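Projet Clalleo – Rapport d'avancement à l'attention du fonds Nghiêm
Tri et réemploi des emballages plastiques, deuxième période

Où nous en sommes

La collecte tourne désormais à plein régime et nous en sommes vraiment heureux ! Fin août, 134 foyers déposaient leurs plastiques chaque semaine dans l'un de nos points d'apport, contre 24 au démarrage. Le bouche-à-oreille a fait une bonne partie du travail, surtout dans les immeubles proches du marché, où les gens descendent leurs bouteilles en allant faire leurs courses. Nous avions prévu une montée en charge plus lente, et il a fallu commander des sacs en urgence (la facture est jointe au tableau des dépenses, ligne « consommables »).

Au total, nous avons reçu plus de 186 kilos de plastique sur la période. Les bouteilles de boisson dominent nettement, suivies des barquettes et des flacons de produits ménagers. Les films souples restent notre point noir : ils arrivent mélangés au reste, se collent aux barquettes et ralentissent tout le monde à la table.

Les seaux et les sacs

Après plusieurs essais, nous avons abandonné les grands bacs du printemps, trop profonds et pénibles à vider. Nous travaillons maintenant avec des seaux ronds en plastique blanc, doublés d'un sac transparent rabattu sur le bord. Le changement paraît modeste, mais quel confort au quotidien ! Le contenu se voit d'un coup d'œil, le sac se retire d'un seul geste et le seau repart aussitôt en service. La société Flinik nous en a cédé un premier lot à prix réduit et s'est dite prête à renouveler l'opération.

Le plateau de tri a été refait lui aussi, avec une surface beige mouchetée facile à essuyer. Chaque seau est posé vers le centre avant d'être traité, ce qui laisse la place de travailler des deux côtés.
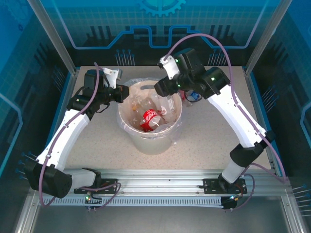
Qualité du tri

Les erreurs de dépôt tournent encore autour de 17 % du poids reçu. C'est trop, mais la tendance est bonne et les nouvelles affichettes, avec de vrais emballages photographiés à la place des pictogrammes, plaisent beaucoup. Les questions les plus fréquentes portent sur les bouchons (on les laisse), les étiquettes (on les laisse aussi) et les pots de yaourt, pour lesquels la réponse de notre repreneur Brarnovex a changé en cours de route. Nous attendons sa consigne écrite avant de réimprimer quoi que ce soit.

Budget

Les dépenses suivent le plan, à l'exception des sacs et du transport. Le second dépassement vient d'un enlèvement supplémentaire en août, que nous n'avions pas anticipé. Nous proposons de le couvrir avec le reliquat de la ligne « aménagement du local », les étagères ayant coûté moins cher que prévu. Votre accord écrit sur ce transfert nous serait utile avant le prochain versement.

Pour la suite

Deux points d'apport supplémentaires sont à l'étude, dont un dans la cour de l'école, et l'équipe a très envie d'y organiser un atelier avec les élèves. Nous voulons également tester une collecte séparée des films souples, d'abord dans un seul immeuble. Le bilan de cet essai figurera dans le prochain rapport, avec le détail des poids par type d'emballage que vous nous aviez demandé.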